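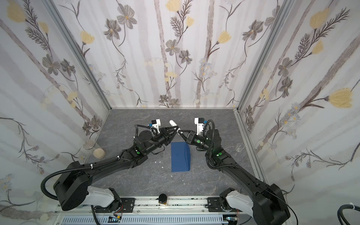
Fig. 1. Two arms at work over a blue foam block.

Restaurant Operations, Unit 4
Handout: Reading and Pricing a Tasting Menu

Bring this handout to the seminar along with your costing sheet. The sheet from Unit 3 will do if you have not filled in all the columns yet.

1. What counts as a tasting menu

For this course, a tasting menu is a fixed run of small courses sold at one price per guest. The guest does not choose dishes, apart from swaps for allergies or diet. A set lunch with two choices per course is a prix fixe menu and was covered in Unit 2.

2. Order of courses

Most kitchens move from light to rich and from cold to hot. Salt and acid come early. Sweet dishes come late, often with a small sharp course before them to clear the palate. The Florley menu in your reader has six courses and breaks this order once, with a cold broth served after the lamb. Be ready to say whether you think that works.

3. Portion size

Add up the cooked weight of the whole menu, bread included. Students tend to leave out bread, and at Plollel it is the heaviest single item served. If guests are full by course four, the last two plates come back half eaten and the food cost is spent anyway.

4. Costing

Cost each plate on its own, then add the extras: bread, butter, snacks before the meal, and sweets with the coffee. Divide the total by the menu price before tax to get your food cost percentage.

Use the Kandasamy case for practice. The dining room took 3,112 in menu sales over five services in May. Wine and other drinks are recorded separately – do not mix them in. Work out food cost for each service and then for the five together. Trim loss on the fish is given in the notes under the table.

5. Pacing

Time is counted from the moment a plate is cleared to the moment the next one lands. Long gaps early in the meal are noticed more than long gaps late. Sternside staggers its bookings so that the pass never has two large tables on the same course. The cost is fewer seats filled at 7 p.m.

6. For next time

Read the Sternside floor plan and booking sheet. Write one page on where you would add a table, or why you would leave the room as it is. Typed, double spaced.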